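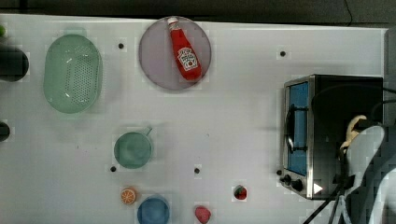

Green colander and one of the plates, on the white table

Kitchen hire at Follville Hall — your questions

Updated September. Please read before you ring, the phone is only staffed 9 till noon.

How do I book?
Email or the form on the bookings page. Say which room, what time you want to start and finish, and if you're cooking or just doing teas. We reply within two working days. If you hear nothing check your junk folder, then email again.

How much is it?
£20 an hour for the kitchen on its own. £40 an hour with the main hall. Residents of Follville and Plotberg get the first hour free, one booking per month. Bring something with your address on.

Is there a deposit?
Yes, one hour's hire. Goes against your final bill. Lose it if you cancel inside seven days, sorry, no exceptions for weather unless we're the ones who shut.

Can I come in early to set up?
Only if you've paid for it. Setting up and clearing away both count as hire time. Most people underestimate the clearing away.

What's included?
Cooker, fridge, hot water, the small pans, plates, bowls, colanders, cutlery. Tea towels NOT included, they kept walking off. Bin bags under the sink. Big stock pots are in the locked cupboard — ask when you book and Makis will leave the key out.

Where does the key live?
Key safe by the side door. Code comes by email the afternoon before. It changes every time so don't use the one from last year. If it sticks, push the cover in hard and try again.

Door won't open, what now?
Lift the handle right up first. Still no? Ring Makis Sarantis, number's on the notice inside the porch. Not after 10pm please.

Is the oven gas or electric?
Electric. Left hand oven runs hot, knock it down a bit from what your recipe says. Right hand one is fine. The grill only works with the door open.

Can I sell the food I make?
You can, but you need to be registered with the council as a food business, and we need to see your insurance. Email both over before the first session, not on the day. Cake stalls for school or church are usualy OK without, ask if not sure.

Allergies?
It's a shared kitchen and nuts, flour, egg, everything gets used in there. We can't promise any surface or pan is free of anything. If it matters to your group wipe down first and bring your own boards.

How many can the hall seat?
Depends on the layout, see the room plans page. The kitchen itself is comfortable for six people working. More than that and you're in each others way.

Parking?
At the back, off Kourkoulas Lane. Leave the gate clear, the bakery van needs to get out early. Overflow on the Plellusach side of the green, not on the grass.

Can we have wine?
Own drink, yes. Selling it, no, not without a temporary licence, and you have to apply for that yourselves. Allow plenty of time.

What do I do at the end?
Wipe tops, sweep, empty the fridge of anything you brought. Plates back in the cupboard dry. Oven off at the wall, red switch. Bins go to the wheelies outside, food waste in the brown one. Lights, windows, key back in the safe and scramble the numbers.

I broke something
Tell us. Plates and glasses we don't charge for. Anything electrical, leave a note on it so the next lot don't plug it in.

I left something behind
Box in the corridor, kept for a month. Dishes with no name on go to the jumble sale.

Do you run cookery classes?
Nektarios Katsaros does an evening one in the autumn term, mostly pies and pulses. Book with him direct — details on the noticeboard, his list fills up quick. We don't take the money for it so please don't send it to us.

Can I get a regular slot?
There's a waiting list for evenings. Mornings are mostly free. Ask for the regular hirer form, it's a differnt one from the normal form.

Question not here? Email the bookings address and put KITCHEN in the subject line.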